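ボックスシーツが合わない件、新しいベッドの組み立て後の片付けについて
掲示板トップ > 住まい・家具 > 寝室

1 投稿者:kitamado
2005年2月4日(金)

ベッドを買い替えました。Pamtonのヘッドボード付きのもので、縦にふくらみの入った布張りのグレーです。組み立ては終わって、マットレスも載せました。
質問は二つあります。
一つ目はシーツです。同じ店で買ったFlivnessのボックスシーツを掛けたところ、真ん中あたりと頭のほうにしわが残ります。引っ張っても、朝には元に戻っています。サイズ表記はマットレスと同じです。
二つ目は箱です。部品の箱と緩衝材が寝室に残っていて、どこまで取っておくべきか迷っています。説明書には返品の際は元の箱で、とだけ書いてありました。
どちらか片方だけでも、わかる方がいたらお願いします。

2 投稿者:mokume
シーツのマチは何センチですか。縦横が合っていても、マチがマットレスの厚みより深いと余りが上に出ます。

3 投稿者:kitamado
>>2
袋に40センチと書いてありました。マットレスの厚みは測っていません。今夜測ります。

4 投稿者:sarashi8
40センチはかなり深いほうです。普通の厚みのマットレスなら余ります。
うちはシーツ留めのゴムバンドを裏に渡しています。四隅を斜めに留めるだけの物で、Quarteyの店で249円でした。これでだいたい平らになります。

5 投稿者:tansu_no_ura
バンドは反対です。うちも使っていましたが、マットレスを上げるたびに外れるし、留め具でシーツの縁が傷みました。
一度洗って、乾燥機に短く掛けるほうが早いです。新品は畳みじわも残っているので、洗う前に判断しても仕方ないと思います。

6 投稿者:sarashi8
>>5
留め具は金属のものでしたか。樹脂のものなら縁は傷みません。二年使っていますが問題ないです。
それと、乾燥機で縮めるのは素材によります。綿なら多少縮みますが、ポリエステル混はほとんど変わりません。

7 投稿者:tansu_no_ura
>>6
金属でした。樹脂のものは使ったことがないので、そこは訂正します。
ただ、洗ってから決めるという順番は変えないほうがいいと思います。洗い替えがあるなら一緒に洗っておけば済みます。

8 投稿者:kitamado
洗い替えは青いのを一枚買いました。まだ掛けていません。素材は両方とも綿100%です。

9 投稿者:hakoya
箱のほうに答えます。
部品がそろっていて、ぐらつきもないなら箱は捨てて構いません。私はベッドの箱を8か月取っておいて、結局一度も使わずに8月に捨てました。押し入れの半分がふさがっていただけです。
捨てる前に、箱の側面に貼ってある品番のラベルだけ切り取って、説明書と一緒にしておくといいです。あとでネジを注文するときに聞かれます。

10 投稿者:mokume
>>9
捨てるのは返品期間が過ぎてからのほうがよくないですか。Pamtonは店によって期間が違ったはずです。きしみは何日か寝てみないと出ません。

11 投稿者:hakoya
>>10
一度組んだベッドを返品した人がどれだけいるかという話です。ネジ穴に跡が付いたら、元の箱があっても受け取ってもらえないことが多いです。交換になる場合も、私のときは部品単位で送ってきました。

12 投稿者:mokume
>>11
それは店によるので、電話で聞いたほうが確実です。私は前のベッドで箱がないことを理由に断られました。小さい箱は畳んでしまい、一番大きい箱だけ期間中は取っておくのが現実的だと思います。

13 投稿者:yukashita
箱の処分について。うちの地域では、段ボールは畳んでひもで縛れば資源ごみで出せます。発泡スチロールとビニールは別です。自治体で違うので確認してください。
量が多くて運べない場合、Dirnonikという回収業者に頼んだことがあります。段ボールと緩衝材をまとめて2,000円でした。階段のない部屋だったので、上の階だと別料金かもしれません。

14 投稿者:tansu_no_ura
>>13
段ボールだけで2,000円は高いと思います。カッターで半分に切れば、二回に分けて集積所に出せます。

15 投稿者:yukashita
>>14
車もなく、収集日の朝に出られなかったので頼みました。自分で出せるならそのほうが安いです。

16 投稿者:sarashi8
片付けの順番ですが、紙類を先に分けたほうがいいです。保証書が緩衝材の紙に混ざって、ごみ袋に入れてしまったことがあります。六角レンチも捨てずに残してください。ひと月くらいで一度締め直すので要ります。

17 投稿者:kitamado
まとめての返信ですみません。
マットレスを測ったら、厚みは27センチでした。マチが余っているのは間違いなさそうです。シーツは二枚とも洗ってみて、それでも余るようなら樹脂のバンドを買います。
箱は店に電話しました。返品期間は二週間で、箱は必要とのことでした。大きい箱だけ残して、ほかは次の収集日に出します。保証書は紙の中から探します。

18 投稿者:mokume
13センチも違えば余ります。同じ店でマチの浅いものが出ていないか聞いてみてもいいと思います。
差し支えなければ、今の状態の写真を載せてもらえますか。しわの出方で、横が余っているのか縦が余っているのかわかることがあります。

19 投稿者:hakoya
期間が二週間なら、取っておいても邪魔にはならないですね。立てて壁に寄せておけば場所も取りません。ラベルの件は忘れずに。

20 投稿者:kitamado
>>18
載せます。洗う前のものです。青いほうもベッドの上に出してあります。

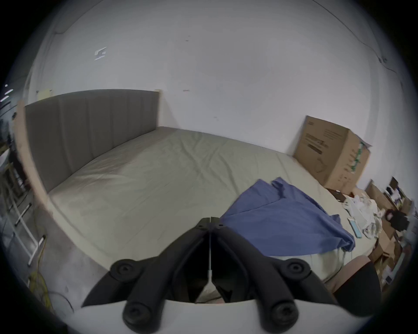 足元側から見たベッド。箱はまだ片付いていません。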